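Unit 4: Shared holds and bench discipline
Course notes, Robot Cells in Practice
Issued August 2026

These notes cover the house rules for two-arm work at a bench. They sit on top of the risk assessment for the cell and do not replace it. Read them before the practical.

4.1 Before power
Check that both arms are bolted to the bench and that cables clear every joint. One person holds the stop button for the whole session. Sleeves up, lanyards off. Log the speed limit on the cell sheet. For this unit it is 70 mm/s whenever a hand may enter the reach of either arm.

4.2 The shared hold
When two grippers hold one part, one arm leads and the other follows. Write down which is which. The follower must be force limited; the limit on our Stakberg cell is 16 N. Never open both grippers in the same step. Soft lattice fingers bend around a curved part, so a hold can look sound while the part is still able to turn. Test it with a slow 5 degree tilt first.

4.3 What may stay on the bench
Hand tools, bare boards and parts boxes are allowed only outside the marked reach. If a job needs them closer, list them on the sheet and teach the path again at low speed. Drinks are never allowed in the cell.

4.4 After a stop
Do not pull a part out of closed fingers. Support it by hand, release the follower, then the leader. Record the stop, even a short one.

Reading: Lemma course pack, section 51. Bring your cell sheet to the practical, signed by your partner. Sheets without a named leader arm will be handed back.

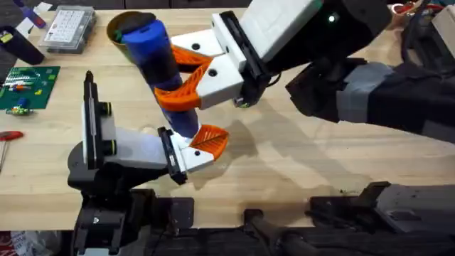

Meron Mersha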